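ばら積みピッキング評価の社内ルールに関するFAQ

Peltevia 自動化評価室
最終更新:9月 文責:Mal-soon Nam

導入を検討する部署から繰り返し届く質問をまとめました。耳ざわりのよい回答を期待される方には向きません。

Q1. メーカー資料の成功率は信用してよいですか。
条件が書かれていなければ、当室では参考値にも入れません。対象物の種類、置き方、失敗の数え方、人が手を出した回数。この四つが抜けた数字は比較のしようがないからです。昨年度に受け取った資料で四つともそろっていたものは2件でした。

Q2. 試行は何回必要ですか。
一つの条件につき200回を下限としています。根拠を問われれば、統計的に立派な理由があるわけではなく、一日で終わる上限に近かったというのが実情です。それでも、20回で「安定しています」と報告されるよりはましだと考えています。

Q3. 対象物はどう選びますか。
つかみやすい箱だけを並べた試験は受け付けません。光を反射するもの、形の定まらないもの、容器の壁に寄りかかったものを必ず混ぜてください。現在の登録品は26点です。Bence Bognárからは多すぎるとの意見が出ていますが、減らす予定はありません。
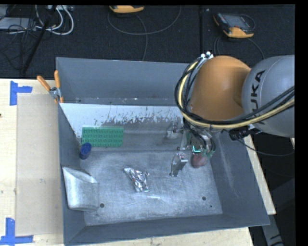 金属容器内での把持作業。底の中央付近にあるのはしわの寄った銀色の箔。

Q4. 容器の傷や汚れは直してから試験すべきですか。
直さないでください。現場の容器には擦り傷があり、照明も映り込みます。新品の容器で得た成績を現場に持ち込んで、そのとおりになった例を当室は知りません。ただし、容器を途中で交換した場合は、前後の結果を合算しないこと。

Q5. 容器の固定方法に決まりはありますか。
試験中に動かないこと、固定具がアームの経路に入らないことの二点です。クランプの使用は認めています。位置の目印にはテープで構いませんが、剝がれたテープを目分量で貼り直した時点で、その条件は最初からやり直しです。

Q6. 規格に適合した機種なら、リスクアセスメントは省略できますか。
できません。この質問がいちばん多く、いちばん困ります。ISO 10218はロボット本体と、それを組み込んだシステムを分けて扱っています。本体が適合していても、ハンドを付け、容器を置き、人が出入りする時点で別の話になります。Kristaps Pētersonsの確認を受けていない構成では、自動運転を開始しないでください。

Q7. ティーチペンダントの置き場所は。
操作者の手がすぐ届く場所とします。「近くにあるから大丈夫」という説明は監査で通りません。床置きは、ケーブルに足を取られるおそれがあるため、新規の設置計画では認めていません。既存の設備については個別にご相談ください。

Q8. 失敗はどう記録しますか。
つかみ損ね、落下、複数同時把持、停止の区分で記録します。「惜しかった」という区分を設けてほしいとの要望がJuhászの担当者からありましたが、見送りました。惜しくても失敗です。累計2,231回の記録のうち、備考欄だけで失敗が説明されていて分類できなかったものは集計から外し、その件数を別に載せています。

Q9. 評価ソフトWallowの自動判定だけで済ませられませんか。
今のところ認めていません。反射の強い品物では、判定と目視が食い違うことがあります。Gizella Kocsisが次の版で改善すると言っていますが、前の版のときも同じ説明でした。自動判定の結果は残したうえで、人の目でも全件を確認してください。

Q10. この手順を守れば、現場でも同じ成績が出ますか。
保証しません。手順でそろえられるのは比較の条件までです。現場導入の可否は、実際の品物と作業者を入れた確認運転で別に判断します。

Q11. 例外の申請先は。
評価室の共有窓口まで、構成図と理由を添えてお送りください。「納期のため」だけの申請は差し戻します。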